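4. Setting up the Brameck counter scanner

Before you start, charge the scanner until the light on the handle is green. The Horkska stock program must be installed already (see section 2).

1. Put the USB receiver into the computer and wait for the short beep.
2. Hold the trigger for six seconds. The light changes to blue and the scanner looks for the receiver.
3. Open Horkska and choose Devices - Add scanner. Your scanner appears in the list under its serial number.
4. Click Connect, then scan the test code on the back cover of this guide. The number on the screen must be the same as the printed one.
5. Choose your product list. The scanner memory keeps up to 4,000 items. With a longer list, divide it by department first.

Note: When the scanner is out of range it stores up to 2,000 scans and sends them later. Do not press Clear before the sending is finished.

Caution: Never look into the scan window when the trigger is pressed, and do not point it at the face of a customer.

4.1 Small and round packages

Codes on lids and curved sides are harder to read. Hold the scanner a little inclined, so that the light does not reflect straight back from shiny plastic. If the code is not read after two tries, go slowly nearer - then type the number by hand. For imported goods, check that the product is in your list before the first sale. A new code gives a long beep and the message "Unknown item". 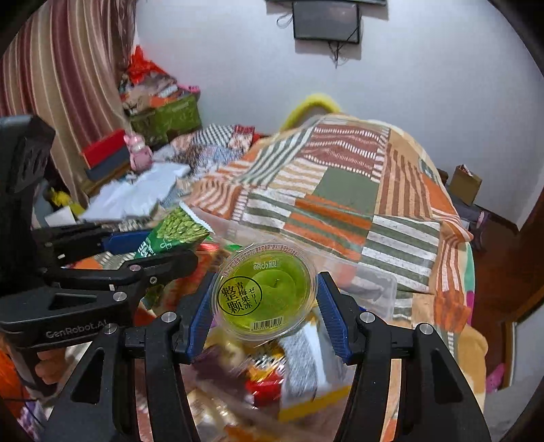
A reader of the November edition wrote to us that the long beep is hard to hear in a busy shop, and that setting the volume to High under Devices - Sound helped at her counter.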